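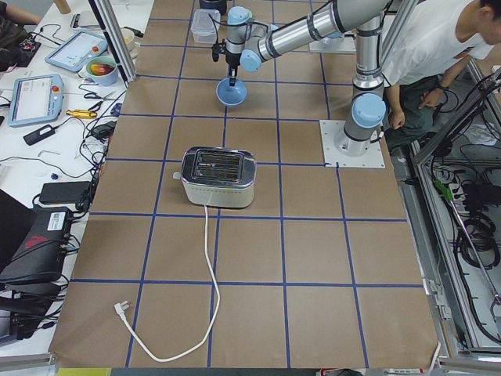

Berkon Brown Table Paper, Heavy Roll

Shop > Paper and Tape > Table Coverings

$19 per roll
In stock, ships from Tiltville

I've been selling paper out of this little shop long enough to have strong feelings about it, and this is the roll I take home myself. It's plain brown kraft, it's heavy, and it lies down on a table and stays there. I've used it for pie crust days, for repotting, for a very messy evening of candle making (never again), and under the Thanksgiving kids' table, where it got drawn on from end to end before the turkey was even carved!

You may know the lighter Berkon roll, the one we used to keep by the register. That's a fine wrapping paper and I still like it for parcels. For covering a table, though, I'd spend the extra and get this one. It doesn't crackle every time you put down a cup, and you can lean your elbows on it and drag a heavy pot across without having to start over.

What you get

One roll, brown on both sides
Length: 106 feet
Paper weight: 80 lb
Finish: uncoated, with a slightly smoother side facing in
Cardboard core, no plastic wrap – it comes with a paper band
Color: natural brown only (I get asked about white every June, and I'm sorry, Berkon doesn't make it in this weight)

How I put it down

Cut it long. I leave a hand's width hanging over at each end, fold it under, and tape it to the underside of the table where no tape shows. If your table is wider than the roll, lay a second strip next to the first and let them overlap a little. Run tape down the whole seam. People try to get away with a few dabs and then a sleeve catches it and up it comes.

New paper wants to curl back into a roll. Put it curl side down and weigh the corners with whatever's handy – cookbooks, cans of tomatoes, the big Didenko casserole I never cook in anymore. Leave it overnight if you can. By breakfast it's usually behaving.

For tape I like the Lercombe blue, which we also carry. It shows up beautifully against the brown, so if you want to mark out places for a craft class or a bake sale you can run lines straight down the table and everybody can see where their spot is. It peels off most finished wood just fine, but please try a bit under the edge first, especially on anything waxed or old. I learned that on my mother's sideboard.

Spills? Blot, don't rub. A splash of coffee will leave a mark but won't go straight through. A whole mug left sitting will, so keep a towel nearby. I don't put hot pans straight on it either, and I'd keep it well clear of candles and burners.

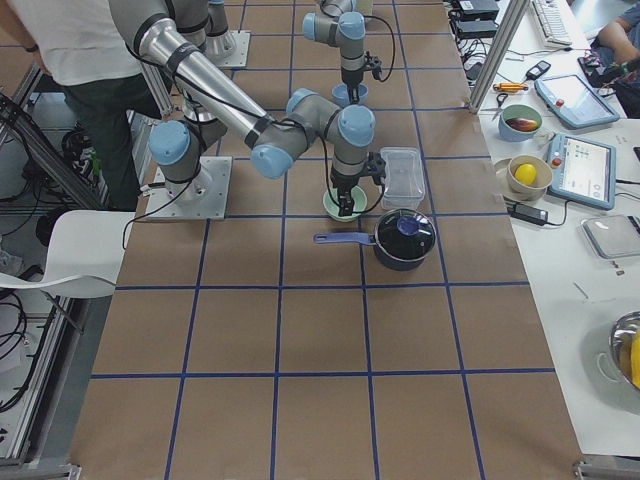

What customers have told me

Yevdokiia Hnatiuk buys 2 rolls at a time for her sewing table and also cuts skirt patterns out of the leftovers, so hers gets a second life before it hits the recycling. She wrote that she wishes it were a bit wider. So do I!

Tymofii Ivanyshyn was less thrilled with his first one, which arrived with a crushed end. I swapped it out, and now the heavy rolls go in a box with padding at both ends. If yours shows up dented, send me a note and I'll mail you another.

Shipping and pickup

Orders in before noon go out the same day. You can also pick up at the Tiltville shop, side door, and I'll carry it to your car if you've got your hands full. Unopened rolls can come back for a refund. Opened ones can't, but if you're on the fence, ask me for a sample sheet and I'll drop one in the mail.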